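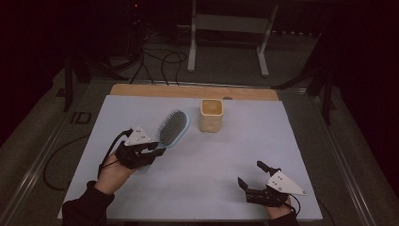 Abb. 3: Aufnahme aus der Kopfperspektive. Der linke Greifer hält die Haarbürste, der rechte ist geöffnet. Beide Greifer tragen eine weiße Markerplatte.

4.2 Zeitliche Zuordnung der Ansichten

Die Schätzung der Greiferposen erfolgt in der Software Rillel anhand der Punktmuster auf den Markerplatten. Kopf- und Greiferkameras werden getrennt aufgezeichnet und erst im Nachgang auf eine gemeinsame Zeitachse gebracht. Das Verfahren von Niskanen und Kallio wurde hierfür um eine Plausibilitätsprüfung ergänzt, die Sprünge in der geschätzten Trajektorie erkennt und die betroffenen Abschnitte vom Training ausschließt. Der ausgewertete Bestand umfasst 109 Demonstrationen der Aufgabe »Bürste und Becher«; 11 wurden nach der Prüfung verworfen.

4.3 Zustandserkennung aus der Greiferansicht

Die Ablaufplanung benötigt zu jedem Zeitpunkt eine Aussage darüber, ob sich die Bürste im Becher befindet. Der Klassifikator erhält dazu ausschließlich das Einzelbild der Greiferkamera. Schwierigkeiten bereiten Ansichten, in denen der obere Bildrand das Objekt beschneidet.

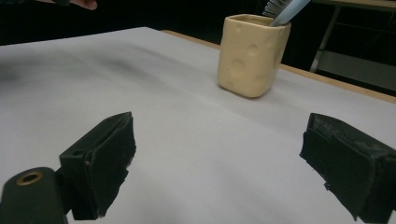

Abb. 4: Greiferansicht mit Becher. Aus der Öffnung ragen ein hellblauer Gegenstand und Borsten, beide oben angeschnitten.

In solchen Fällen stützt sich die Entscheidung auf den sichtbaren Ausschnitt oberhalb des Becherrandes. Liegt die Bürste dagegen auf der Tischfläche, bestimmt das Modell zusätzlich die Richtung des Griffs. Aus dieser leitet der Planer den Anfahrwinkel ab. Ein angeschnittener Bürstenkopf ist hierfür unkritisch, sofern der Griff bis zu seinem Ende erfasst wird.

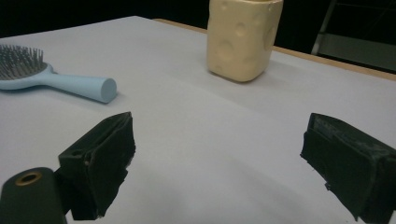
4.4 Regelung der Greiferöffnung

Die Öffnungsweite wird als kontinuierliche Größe vorhergesagt und vor der Ausgabe an den Regler geglättet. Auf eine Umschaltung zwischen zwei festen Stellungen wurde nach Vorversuchen im Mai verzichtet.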